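Cell Operator, Tabletop Sorting (2 posts)
Plerent, Anivcombe site
Ref. 305
Posted March 26, 2018

Plerent packs and returns small household and office goods. In December the Anivcombe site moved its first sorting line from hand work to robot arms. The people who used to sort on that line now set out the work, watch the arms and deal with the items they cannot pick. We need two more operators for the next line, Trutau.

Operators work at a bench next to the arm. Lifting is light, and there is less walking than on the old line. More of the shift is spent looking at a screen and writing down faults. 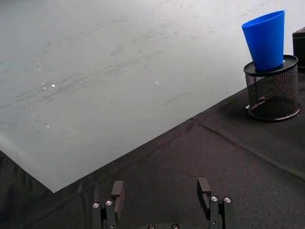
Each operator will:
- lay out items to the day's sheet and reset them between runs
- stop the arm when a grip fails and record the cause
- check fingertip pads and screws at the start of each shift
- report any layout that the arm repeatedly gets wrong

No experience with robots is needed. Training lasts 30 days and is paid at the full rate. Current sorting staff may apply and keep their grade and length of service. Applicants must be able to write short, clear notes in English.

Apply in writing to the Iturra building, Room 122, quoting the reference. State which shifts you can work.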